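Tremell power contract goes back to the county board

The power supply contract between Merner County and Gerlach Energy will return to the county board in December, after members voted on Tuesday to put off a decision on the revised terms. The vote was 5 to 2.

The contract covers electricity from the gas-fired plant at Tremell, which has supplied the county's water works, schools and public buildings under a short-term arrangement. The first long-term version was withdrawn in the spring after the county auditor questioned the way it handled capacity payments. Under that version, the county would have paid a fixed charge for the plant's full output whether the power was used or not.

Ermira Nikolaidis, who leads the county's energy office, told the board that the new draft removes most of that charge. The county would pay for the power it takes, plus a smaller standby fee that is reviewed each year. She said the energy office had asked for three changes to the earlier version and had obtained all three: the lower standby fee, a cap on fuel price increases, and the right to leave the contract early if the plant misses its availability target.

"We went back to them with a short list and we kept to it," Nikolaidis said. "The board has the old text and the new text side by side, and members can see what moved." 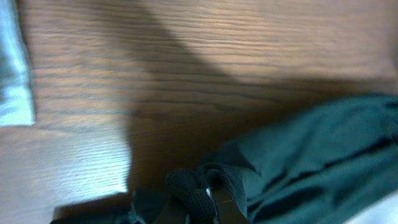
Light blue cloth on a wooden tabletop.

Several board members said they had not had enough time with the papers. The full contract and its schedules were sent out late in the week before the meeting, and the fuel cost tables arrived separately. A motion to approve the contract on the condition that the auditor sign off later was ruled out of order, and the motion to postpone was taken up in its place.

Most of the discussion dealt with the fuel cap. As drafted, the cap limits how much of a rise in the gas price Gerlach can pass on in any one year. What it cannot pass on may be carried forward and billed in later years. One member asked whether that meant the county would end up paying the same amount over a longer period. Nikolaidis said this was possible if gas prices rose every year of the contract. The amount carried forward would be written off at the end of the term, she added, and would not earn interest in the meantime.

Ludger Buschmann, speaking for Gerlach, said the company had accepted the terms because it wanted a settled customer before starting work on the second turbine. He said the company could hold its offer open until the end of the year. After that, the standby fee would have to be worked out again using current maintenance costs.

The board also heard about metering. The contract would be billed from readings taken at 2,942 meters, many of them on small sites such as pump houses, street lighting cabinets and park buildings. The readings are collected through Fastix, the billing system the county already uses for water. The auditor has asked for a written procedure for sites where the meter fails to report. At present those sites are billed on an estimate, and the correction can take several months to show up.
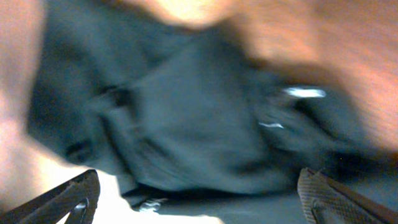

Gerlach has agreed to a test period for the new procedure before the first bill goes out. During the test, estimated readings will be listed on a separate page so that department heads can check them against their own records. The energy office will run a training session for the staff who approve the bills. Departments that have not yet named a contact person should do so through the energy office.

Household customers are not affected by the contract. Their rates are set separately, and no change to them is before the board this year. The short-term arrangement with Gerlach stays in force until a new contract is signed or the board ends it.

The revised contract, the auditor's comments and the comparison table can be read at the county clerk's office during opening hours. Written comments from residents should reach the clerk one week before the December meeting to be included in the board's papers. Residents who want to speak at the meeting can sign up at the door. Speakers will have three minutes each.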